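Quick one tonight, laundry is going and I have maybe half an hour before it buzzes.

So the toy shelf. I said in April I would deal with it and then I didn't, and Sunday morning I stepped on a peg in bare feet on the way to the coffee and that was that. Everything out on the rug. Everything. It took till dinner and my back is still mad at me.

Rules I gave myself: if it has a battery and the battery is dead, it gets one new battery and one week. If it's a set, all the pieces or it goes. Books don't count (books never count). Stuffed animals I wasn't going to touch because I'm tired and I know my limits.

The train stuff was the worst. We have the Nuketti track, which was a hand me down, plus a bag of other track from the church sale that almost fits. Almost is the problem. You can force it and then the bridge pops up when a train goes over and there's crying. I finally split them. 84 pieces of Nuketti in the flat bin, the other bag by the front door to go. It has been by the front door since Sunday so we'll see.

Puzzles next. The big farm one is supposed to be 100 pieces and I counted it twice, on the floor, with cold coffee, and it's all there!! Honestly best moment of the day. Rubber band around the box, top shelf.

Then shape sorters, which I did not know we had a collection of. Wooden one with the hammer, kept. A bucket one with a cracked lid, gone. A Drilavura cube with the elastic strings, where you can just shove your whole hand through and grab the pieces, so it isn't really sorting, but it's good for the car. Kept. And then the ones that are one solid block with the holes in the top.

I like the block kind best and I'll tell you why, fast. It doesn't roll off. It doesn't have a lid to lose. And the holes are not all super obvious, so there's something left to figure out after the first week. A round hole is easy, every kid gets the round one. A star takes forever, there's the turning and turning and then banging it with a fist. The odd ones with a notch, forget it, that's a whole winter.
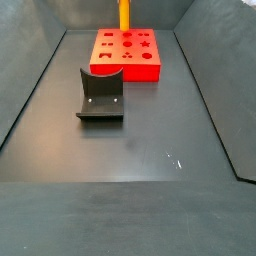 What do you do with a sorter when half the shapes are missing?

Give it two weeks in a visible spot while you check under the couch, then let it go or turn it into something else. Ours turned into a crayon holder once, it was fine, crayons stand up okay in the round holes and the skinny slots are good for popsicle sticks.

Anyway. Red toys seem to survive the longest at our house, not sure if they're played with more or just easier to spot under furniture. The gray and beige stuff that looks so nice in the catalog disappears into the rug and I find it with my foot. Buy red is my whole shopping advice.

Storage. I'd been looking at the Baloch cubbies, the low ones, but they came to 248 with shipping and I closed the tab. Went with plain bins, 5 of them, same size so the lids swap. I put a strip of masking tape on each one and wrote TRAIN, BLOCKS, SORT, ANIMLS, MISC. Yes I know, I ran out of tape and I'm not redoing it.

MISC is already the fullest, obviously.

A thing I did right by accident: loose shapes go in a mesh bag, and the bag goes in the SORT bin next to the block, not shoved in with the blocks bin where they'd sink to the bottom. So now when the sorter comes out the shapes come out too. Before this it was a ten minute hunt everytime and by then everyone wanted a snack.

The Altach dollhouse I didn't get to. It's missing a door and part of the stairs and I kind of think the door is in the heating vent. Need a flashlight and a long arm. Maybe next weekend, or the one after.

Still to do:

drop off the track bag
batteries for the drum
wipe down the block one, something sticky in the corner hole, smells like banana
vent

Ok that's the dryer. More when I've got the vent cover off.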